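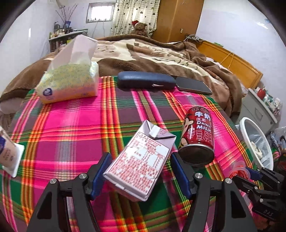
About Zaltico

Zaltico is a food and drink wholesaler based in Prusanmont. We supply independent grocery stores, school cafeterias, small hotels and coffee counters with shelf-stable and chilled goods, most of them imported. The company is privately owned and has been run by its founder, Unnur Norðdahl, from the start.

We sell to businesses only. If you are looking for one of our products for your own kitchen, the Stores page has a list of shops that carry our lines and have agreed to be named.

How the company began

Unnur worked as a buyer for a supermarket group before setting up on her own. Part of her job was turning down small orders from small shops, which had to take a full pallet of one item or go without. A corner store can't sell a pallet of soy sauce before the date runs out, and it has nowhere to put it in the meantime.

Zaltico was set up to sell the same goods by the case. The first catalog was four pages long and covered noodles, canned fruit, tea, rice crackers and a few drinks. Orders were taken by phone in the morning and packed the same afternoon in a rented unit behind the Hollenstein building, on the east side of town. We still have that unit. It is now used for dry goods only, and the office is upstairs.

The chilled warehouse came later, after several customers asked for milk drinks, tofu and fresh noodles. It opened on 22/07/2022, on the other side of the rail yard. Chilled and dry orders are picked separately and put together on the truck, so a mixed order still arrives in one delivery with one invoice.

What we sell

The current catalog has 1,002 items. The largest groups are:

Noodles, rice and flour
Sauces, pastes and vinegars
Canned and dried fruit, vegetables and beans
Milk drinks, soy drinks, juices and teas
Cookies, crackers and candy
Chilled tofu, dumplings and fresh noodles
Jelly cups and other ready desserts

We do not sell alcohol, tobacco, raw meat or frozen food. Customers ask about frozen food fairly often. It would mean different trucks and a third building, and we have no plans for it at present.

Most items come from East and Southeast Asia, with a smaller range from northern Europe. We buy from makers directly where we can. For small quantities we share containers with other importers, and arrival dates for those goods are less certain. The catalog marks them with a C.

Pekis

Pekis is our own label. It covers basic goods that customers reorder every week and that used to go out of stock too often when we depended on one brand: jasmine rice, short-grain rice, rice vinegar, sesame oil, coconut milk, cornstarch and dried mushrooms. Each is packed for us by a maker we have bought from for at least a year under its own name. When we change the maker of a Pekis product, we put a note in the catalog for the following two months, and customers can ask for a free case before deciding whether to keep buying it.

Labels and allergens

Imported packages often carry their ingredients in a language the end customer doesn't read. Every item we sell goes out with an English label showing the name of the food, ingredients, allergens, net contents, nutrition facts and our address. The labels are printed and applied in the dry goods warehouse before the cases go into stock, and chilled goods are labeled on arrival.

Our labeling team works from the maker's written specification. Where the specification and the printed package disagree, the product is held until the maker answers. This happens most often when a recipe has been changed and the old packaging is being used up. Held items show as "checking" in the online catalog and can't be ordered.

If you find a label that is missing, damaged or unclear, keep the case off the shelf and call us. We will replace it or give you credit for it.

Who we supply

We deliver to almost 400 businesses. More than half are independent grocery stores. The rest are restaurants, cafeterias, hotels and a few caterers. The smallest order we deliver is $300, and there is no limit on how many different items can be in it. Smaller orders can be picked up from the dry goods warehouse on weekday afternoons.

New customers pay on delivery for the first three orders. After that you can apply for a monthly account. The form is on the Accounts page and asks for your business registration and two trade references.

Deliveries and closing days

Each customer has a fixed delivery day, set by route. Orders need to reach us by noon on the working day before. Drivers will bring cases to a storeroom on the ground floor, but not up or down stairs. Please check chilled goods while the driver is still there and write any shortages on the delivery note.

We close for stock count during the second week of August. Standing orders for that week are delivered the week before unless you ask us to skip them.

Working here

Open jobs are listed on the Jobs page. We hire for the warehouses, the delivery routes and the labeling team. For the labeling team we look for people who read Chinese, Japanese, Korean, Thai or Vietnamese well and who don't mind checking the same table of numbers twice. Warehouse and driving jobs need no experience in food, and training is paid.

Contact

For orders, use the number printed on your invoice, which goes to the person who handles your route. For new accounts, labeling questions and anything from the press, use the form on the Contact page. Makers who would like us to look at a product should send the specification first and wait for a reply before mailing samples.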